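Home | Projects | Gallery | Workshop notes | Contact

Gallery: can machines do the chores yet?
January
By the Trumamwood desk

Trumamwood has spent the winter looking at household and shop-floor jobs that people would gladly hand over. Folding, wiping, picking up, putting back. Our two sites, Rasitz and the smaller unit at Bundotar, kept the same log of attempts, 824 in all. A person had to step in on 377 of them.

Most of the trouble comes at the start of a job. A machine that has hold of a cup will usually get it to the shelf. Finding the cup, and taking hold of it without knocking over the one beside it, is slower work. Cloth is worse. A tea towel never lies the same way twice, and the Vukčević folding routine we borrowed took six minutes over one that a person would fold in a few seconds.

Shop-floor jobs went better, mostly where parts arrive in the same tray and face the same way. Rasitz ran 3,000 part moves outside the log on a simple sorting task and has kept the set-up going. Floors are somewhere in between – vacuuming is fine, but small things left lying on a carpet still have to be picked up first.

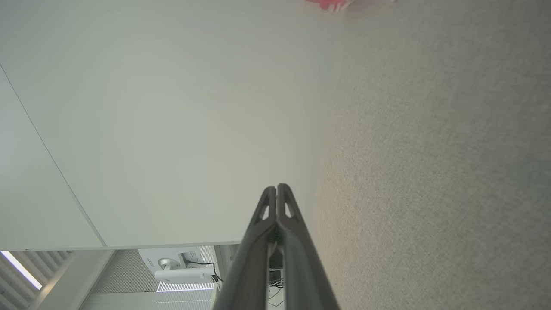
Gripper closed, fingertips together, with carpet on one side and smooth white panels on the other. An Acer projector is in view lower down.

Could a family buy one machine today that does all the housework?
There is no such machine at a price a family would pay, and the ones we have tried need someone close by. Single jobs are a different matter, and a robot vacuum or a dishwasher is still the better buy.

Bundotar goes back to cups and plates next, with towels left until the spring.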